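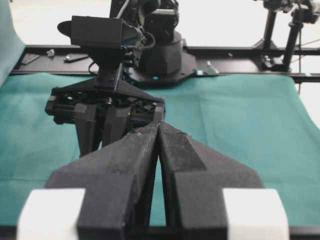 Wanting Kong wrote that her tablecloth corners always come out as thick square lumps, and asked whether she should just cut the extra cloth away before folding. Some of it, yes, but only after the creases are in. If you cut first you have nothing to line the fold up with, and it is easy to take off too much.

The method below is a folded mitre on a double hem. It works on cotton, linen and most medium-weight mixes. Very stretchy cloth is better with a bound edge.

What you need

Cloth, washed and dried the way you will wash it later
Tape measure and a short ruler
Tailor's chalk or a washable pen
Iron and board
Pins, scissors, matching thread
Sewing machine, or a hand needle if you have the patience

Working out the size

The hem used here is folded over twice, 20 mm each time, so it takes up 40 mm on every side. Add 8 cm to the finished length and 8 cm to the finished width. For a cloth 200 cm long when done, cut it 208 cm long.

Check that your piece is square before going further. Fold it in half, then in half again, and see whether the edges meet. Woven cloth from a roll is often cut crooked. Pulling a single thread out across the width gives you a straight line to cut along.

Pressing the creases

1. Lay the cloth wrong side up. Fold one edge over by 20 mm, measuring every hand's width or so, and press.
2. Fold the same edge over by another 20 mm and press again.
3. Do all four sides. Let the folds overlap at the corners for now.
4. Open everything out flat. Each corner should show two creases running along each side, crossing to make a small grid.

Use plenty of steam on linen. On dark colours put a thin cotton cloth under the iron or the creases may go shiny.

Making the corner

5. Find the point where the two inner creases cross, the ones furthest from the raw edge. Mark it with a chalk dot.
6. Fold the tip of the corner inwards, so that the new diagonal fold runs straight through the dot. The creases on the folded part should lie on top of the creases beneath. If they don't, shift it until they do. Press.
7. Open the corner again and cut off the tip, leaving 6 mm of cloth outside the diagonal crease.
8. Fold that 6 mm back in along the diagonal.
9. Fold the first side in along its outer crease, then along its inner crease. Do the same with the second side. The two slanting edges should meet in a neat line from the outer corner to the inside edge of the hem. Pin.

Repeat for the other three. The first is usually the worst, so do a trial on a scrap.

Stitching

Sew close to the inner fold, 2 mm in, with a medium straight stitch. Start halfway along a side. When you reach a corner, stop with the needle down, lift the foot, turn the cloth and carry on. Finish by going over the first few stitches.

The slanting join can be left open on a small napkin. On a tablecloth close it by hand with small slip stitches. Press the whole hem once more from the wrong side.

If it goes wrong

A gap along the slant means too much was cut off, or the diagonal fold missed the dot. A small gap can be drawn together by hand.

A corner that pokes out past the edge was folded too near the tip. Unpick it and press again.

Wavy sides usually come from pulling the cloth through the machine. Let it feed by itself and rest the weight on a table or chair.

For napkins, use 1 cm folds and cut the squares 4 cm bigger than you want them. Everything else stays the same.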